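4. Checks before an unattended run

Applies to Jallska arm cells, simulated and real. Sim cells get the same checks as the floor ones. No short version.

4.1 Before you start
1. Log in as operator, not admin. Admin skips the force cap.
2. Open the cell file, confirm the revision matches the sheet on the Proston shelf. Last change 12th February.
3. Set grip force limit to 40 percent. Leave it there until 4.3.
4. Clear old trial objects from the cell file. Ones parked under the table count too, they still collide.

Note: step 4 gets missed a lot. If the solver slows down for no reason, look there first.

4.2 Placing the objects
1. Load one hard-sided object and one soft or lumpy one. Both go in the wrist view, between the fingers.
2. Gripper open all the way.
3. Leave a gap between the two. Narrow is fine, touching is not.
4. Check the overlap report. Anything in red, move it and re-run.
5. Save the layout under the trial number before you touch anything else.

Wooden box and the fuzzy cluster side by side, gripper open, nothing gripped yet. A layout like this one is OK to save.
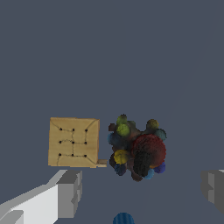
Seema Rathore disagrees with the narrow gap and wants it on record: a finger needs room to go down between two objects without shoving one of them, and if the layout won't allow that then the run should be set to approach from the outside only. Fair. So, added:

6. If a finger won't fit in the gap, set Approach to OUTSIDE. Don't leave it on AUTO.

Caution: AUTO picks the shortest path. It does not care what is next to the target.

4.3 First grasps
1. Run 4 grasps at the 40 percent limit, with someone watching the screen. Watching, not in the next room.
2. Hand on the stop key the whole time. Sim too, it's the habit we want.
3. Any push on the second object over the contact threshold = fail. Log it, go back to 4.2.
4. All passed? Raise the limit one step and repeat.
5. Sign the sheet. Second signature from Hywel Bevan or Iman Fawzy, not from whoever did the layout.

4.4 Unattended runs
1. Max 500 cycles per run in a floor cell, 1,000 in sim.
2. Contact log ON. It is off by defualt.
3. Stop on first dropped object. No auto retry.
4. After the run export the log to the Emeck folder before closing, closing wipes it.

Caution: a clean sim run is not a release for the floor cell. Start agian at 4.1 on the real arm, with the fence closed.

Problems with the sheet or the limits, ask Faisal Lashari. For stop key faults see section 5.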